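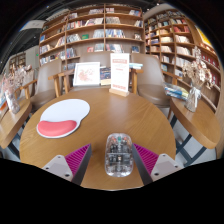
Reading Room and Shared Tables: Quarterly Safety Check
Kokomska House, ground floor
Checked 10th March, before opening
Next check due in May

The round table is the most heavily used spot on the ground floor, so it comes first on this sheet and gets the longest comments. It is a reading table that people also work at, and the two uses pull against each other. Books, a framed print and the upright sign in its wooden block sit toward the far side, while the mouse and the white pad with the pink wrist rest take up the near part of the top. Items marked OK need nothing further. Items marked FIX are to be done before the next check. Items marked WATCH are fine for now but should be looked at again.

1. ROUND TABLE

1.1 Table stands level, no rocking when leaned on from any side. OK.
Comment: Felt pad under one foot was replaced last time and has held.

1.2 Top free of splinters, lifted grain and sharp edges. OK.
Comment: Ran a dry cloth all the way around the rim and it did not catch. The finish is getting thin where forearms rest. Not a hazard, but it should go on the list for when the room is next closed.

1.3 Fixings underneath tight. FIX.
Comment: One bolt under the top turned by hand. Nipped up on the day. It needs a spring washer or it will work loose again.

1.4 Items on the top stable and clear of the edge. WATCH.
Comment: The picture frame leans a little. It should either be hung or moved to a shelf with a lip. The books do no harm where they are, but the pile grows over the day. Return them to the shelves at closing.

1.5 Sign stands upright and doesn't tip when knocked. OK.
Comment: Pushed it at the top corner with one finger and it came back. If a taller sign is ever ordered, ask Bollholm for the heavier base.

2. MOUSE, PAD AND WRIST REST

2.1 Casing whole, no cracks or open seams. OK.
Comment: The clear shell makes this an easy one, as you can see the parts inside without opening anything. Went over it under the desk lamp. Anything rattling or loose inside means it comes out of service.

2.2 Surfaces clean. FIX.
Comment: Sticky on the underside. Wipe with a barely damp cloth, never spray. The bottle of Urrutia surface cleaner in the cupboard is for tabletops only and clouds clear plastic. A note to that effect is now taped to the bottle.

2.3 Pad lies flat, edges not curling. OK.

2.4 Wrist rest firm and covering not split. OK.
Comment: Press along the full length. A split one leaks gel and has to be thrown out, not taped.

2.5 Pad position suits left-handed and right-handed users. WATCH.
Comment: Two regulars have asked. The pad can be moved anywhere on the table and people should be told so. Nothing is to be glued or taped down.

3. CHAIRS AND SIDE TABLES

3.1 All chairs sat on and rocked, front to back and side to side. FIX.
Comment: One armchair creaks at the back left joint. Taken out of the room and tagged. Do not put it back because the room is busy.

3.2 Glides fitted to all chair legs. FIX.
Comment: One missing. Spares are in the drawer with the light bulbs.

3.3 Chairs can be pushed back without hitting shelves or each other. WATCH.
Comment: Fine with the usual number of chairs. People drag extra ones over from the window in the afternoon and then the gap behind is too narrow for a walker or a pram. Staff on the afternoon shift should put them back when they do the four o'clock round.

3.4 Side tables steady, nothing stored underneath. OK.
Comment: A bag had been left under one of them. Gone to lost property.

4. BOOKSHELVES

4.1 All tall units fixed to the wall. OK.
Comment: Pulled on each one at shoulder height. No movement. The brackets were put in by Mesus and their paperwork is in the blue binder.

4.2 Heavy books on lower shelves. FIX.
Comment: The atlases have crept up again. They belong on the bottom shelf. This was on the last sheet too.

4.3 No shelf bowed or overloaded. WATCH.
Comment: Third shelf of the end unit has a slight sag in the middle. The room now holds 1,486 books by the catalogue, and that unit has taken most of the new ones. Spread them out before buying any more.

4.4 Nothing stored on top of the units. OK.

4.5 Step stool in place, rubber feet sound. OK.
Comment: Staff use only. The label saying so has faded and should be reprinted.

5. FLOOR, LIGHT AND POWER

5.1 Floor dry, no lifted edges or torn matting. OK.

5.2 Main walkway clear to at least 1,000 mm. OK.
Comment: Measured at the tightest point with all the chairs tucked in. See 3.3 for what happens when they aren't.

5.3 No leads across walkways. OK.
Comment: Visitors' laptop chargers are the usual trouble. Ask people to sit on the wall side if they need to plug in.

5.4 Wall sockets undamaged and not loaded with double adaptors. OK.

5.5 Light level good enough to read by at every seat. WATCH.
Comment: The lamps are rated 4,000 K and the colour is fine, but one flickers for the first minute after it's switched on. Replace if it's still doing it next month.

5.6 Glare on the tabletop. WATCH.
Comment: The top is shiny enough to throw reflections. One person moved seats because of it. Try the blind at half height before spending money.

6. EXITS AND NOTICES

6.1 Exit door opens fully and closes by itself. OK.

6.2 Exit sign lit. OK.

6.3 Extinguisher in place, pin and tag present. OK.

6.4 Notices up to date. FIX.
Comment: The emergency contact sheet by the door still has the old after-hours number. Print a new one and bin the old copy. The sheet at the front desk is right and can be copied.

JOBS TO ORDER OR BUY

Spring washers for the round table (1.3). There may be some in the workshop tin, so check first.
Chair glides, one packet, once the spares run out (3.2).
Repair of the creaking armchair (3.1). Budget about $75. If the quote comes in higher, bring it back for a decision.
New label for the step stool (4.5).

Sheet to be kept in the blue binder at the front desk with the previous four. Initial each FIX item in the margin when it is done and write the date next to it.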